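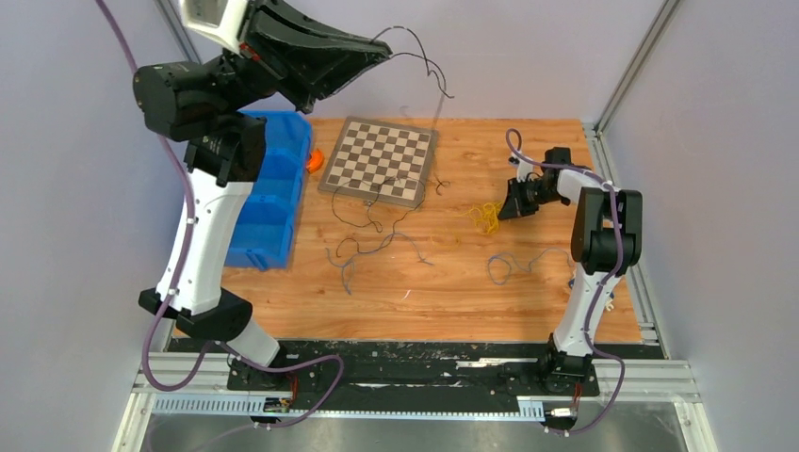

Plain Text Configuration Deserves a Defense

Every few years a vendor proposes that the settings of a program should live in a database, and that users should reach them only through a panel of switches. The latest to do so is Fumadska, whose editor dropped its text settings file in June. The company describes the change as a simplification. This department takes the opposite view.

A settings file can be copied to a new computer, compared with last year's copy, and sent to a colleague who has the same problem. Our own shared file for Groratska runs to 881 lines, many of them comments explaining why a value was chosen. When the Notby office moved to new machines, its staff were working again in two hours. No panel of switches records the reasoning behind a choice.

The objection is that text files are easy to break. They are. A missing bracket can stop a program from starting, and the error message is often poor. The remedy is a better message -- one that names the line and the fault -- and a default to fall back on.

Vendors may offer both, and some do. We ask only that the file remain the authority and that its format be published.

Nicanor Salinas
Saturday, February 26, 2022

Comments

gaete_admin: We lost every custom key binding in the update. The export tool saved the color theme and nothing else.

R.T.: My users have never opened a settings file and never will. Panels are fine for them.

oldterm: Agreed on error messages. "Parse failure" with no line number should be a firing offense.

Related items

Moving Key Bindings Between Editors
Comments in Shared Files: A Short Policy
Groratska Release Notes, Build 2303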